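My afternoon at the Warkard open lab

I'd been meaning to get up to Medmont for the Warkard open lab ever since they started doing them, and in October I finally bought a train ticket and went. The doors opened at 1 p.m., the coffee was free, and I headed straight past the hardware demos to the software floor, which is where my heart is (I write planning code for a living, so this counts as a day off, right?).

The group there builds a simulator called Marras, and they let us sit down at the workstations and poke at it! The job on screen was tabletop block handling: an arm, a bunch of blocks in different sizes, and a planner that has to work out how to reach one without clobbering its neighbors. I opened up a couple of views and could have stayed there all day.
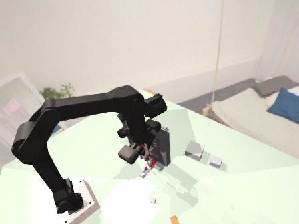
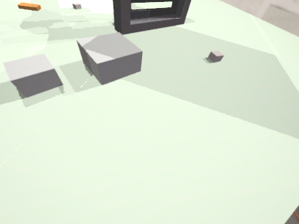 Two renders from Marras: the arm over the green table, then a view of just the tabletop and its blocks.

What got me was how much work they put into light. Look at those hard-edged shadows all over the table – to a segmentation network, a crisp shadow edge can look an awful lot like the edge of a block. Their nightly test suite runs 2236 layouts, and the team told us that 213 of them are there purely to stress the perception side with awkward lighting. I asked what the most common failure was, and they said small cubes in shadow. Been there!

The planner talk was shorter but just as good. They sample 200 candidate grasps per block, throw out anything that collides on the way down, and only then bother with the full arm path. I'd have checked reachability first, and we had a friendly argument over it that ran well into the coffee break.

My one gripe is that the config files are a mess. I counted 26 settings for the camera alone, and half had no comments. The Brarkirton people are hosting the next one in spring, and I've already put my name down.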